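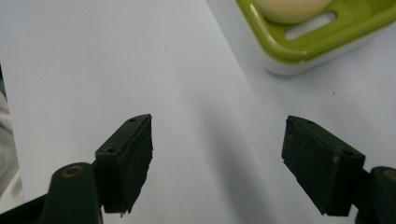
About Ziseo

Ziseo is a review site for science fiction and horror, mostly films, with some television when there's a season short enough to finish. It was started by Subbarao Kamath after he read a glowing notice for a film called Pudum, paid for a ticket, and spent two hours wondering whether the reviewer had seen the same thing. He wrote 6 pages about it and sent them to everyone he knew. A few of them asked for more. One asked to be taken off the list.

We have now published 242 reviews. Most are mixed. A handful are very warm, and readers tend to forget those.

What we cover

New releases, festival titles when we can get in, and older films that have picked up a reputation we'd like to check. That last group takes most of our time. A movie gets called a lost classic, the phrase is repeated in every write-up for twenty years, and you start to suspect that most of the people repeating it are working from the poster. So we sit down and watch it all the way through, with the phones in another room.

Sometimes the reputation holds. Kurian, the lighthouse picture, is every bit as strange and sad as its fans claim, and Subbarao had to take back a paragraph he'd written about those fans two years before. The paragraph is still on the site with the correction under it.

Sometimes it doesn't. We've had more mail about our piece on Milteo than about anything else we've run, and a good part of it came from people who hadn't seen the film since they were nine. We understand the feeling. We also think a robot sidekick with one joke is still a robot sidekick with one joke, whatever year you first met it.

How we review

Every film gets watched twice before we publish, the second time at least a day after the first. We don't give stars, grades, thumbs or percentages. Readers ask for them regularly. Our view is that a number lets you skip the argument, and the argument is the only part we're any good at.

We pay for our own tickets where we can. When a distributor sends a screener we say so in the first line of the review. We don't run set visits or interviews timed to a release, and we don't print quotes from press kits. If a director has described the picture as "really a story about family," you can find that elsewhere.

Spoilers are marked, but not forever. If a film has been out longer than a year we'll talk about the ending. It's very hard to say whether a mystery works without mentioning what the mystery was.

What we don't believe

A short list, because these come up in the comments.

That a big budget ruins a film. It has helped plenty of them. What we object to is 300 effects shots in the last half hour and no idea who's standing in the middle of them.

That a small budget saves one. We've seen a lot of two-people-in-a-cabin movies where the second person could have stayed home.

That a sequel set up in the final minute counts as an ending.

That every monster stands for grief. Some of them do -- it was a fresh idea once, and a few writers still know how to use it. By now we'd settle for a monster that wants to eat somebody.

That nostalgia is the same thing as affection. Putting a kid on a bike under a streetlight will get a sigh out of most audiences, us included. Then the movie still has to do something for the next ninety minutes.

Who writes here

Subbarao edits the site and writes about a third of the reviews. The rest come from 9 regular contributors, who are paid a flat fee, on publication, whether they liked the film or not. We don't assign opinions and we don't balance them. If two contributors disagree strongly we run both pieces and leave them to it. They have been known to continue in the comments.

Contributors review under their own names. We tried a house byline for a few months and the writing got worse.

How we pay for it

Reader subscriptions, plus a small amount of advertising from bookstores and repertory theaters. We don't take ads from studios or streaming services. This is less noble than it sounds, as only one has ever asked, and it wanted the home page for a week in May and a say in what ran next to it.

We don't know if this is a sound way to run a magazine. It covers the writers and the hosting, and in a good quarter there's something left over for festival travel, usually by bus.

Pitches and complaints

We read pitches all year. Send a paragraph on the film and a paragraph on why you trust your own reaction to it. Please don't send a finished ranking of anything. We're especially short of people who'll watch anthology horror with an open mind; those of us on staff have stopped pretending we can.

Complaints go to the same inbox. If we got a fact wrong -- a cast name, a running time, who shot what -- tell us and we'll fix it and note the change at the foot of the review. If you think we got the film wrong, write that up too. The good ones get posted on the letters page, including the one that calls our Milteo review "a long walk to a closed door."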